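Why Does Bread Have a Crust?

Hello, young bakers! Today we look at something you maybe eat every morning: a slice of bread. Some children love the crust, and some leave it on the plate. But where does it come from?

When the dough goes into the oven, the outside gets hot first. The water near the surface goes away as steam, so the outside becomes dry. Then the heat changes the sugars and the proteins in the dough. They turn brown and make the good smell of fresh bread. Scientists call this browning the Maillard reaction. You say it like this: my-YAR.

The inside of the loaf has a different life. It keeps more of its water, so it does not get hot enough to turn brown. It stays soft and light in color - we call this part the crumb. Yes, the same word as the little crumbs on your table!

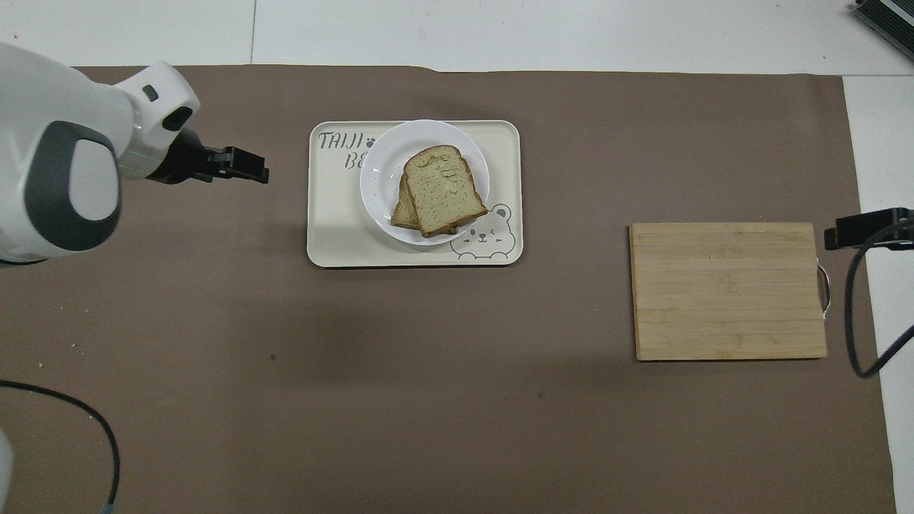
Look also at the small holes in a slice. Yeast made them. Yeast is a very tiny living thing, and it eats sugar in the dough and gives out gas. The gas makes bubbles, and the dough grows. In the oven the bubbles become bigger, then the dough becomes firm around them.

Try it at home

Ask an adult to help you with the toaster. Take 2 slices from the same loaf. Toast one and leave the other as it is. Put them on a plate and compare. Which one is harder? Which one smells stronger? Toasting makes the slice brown in the same way as the oven makes the crust.

Write down your answers, or draw them with a brown pencil and a yellow pencil. After that you may eat the experiment - butter is allowed.

Text by Frida Kvaran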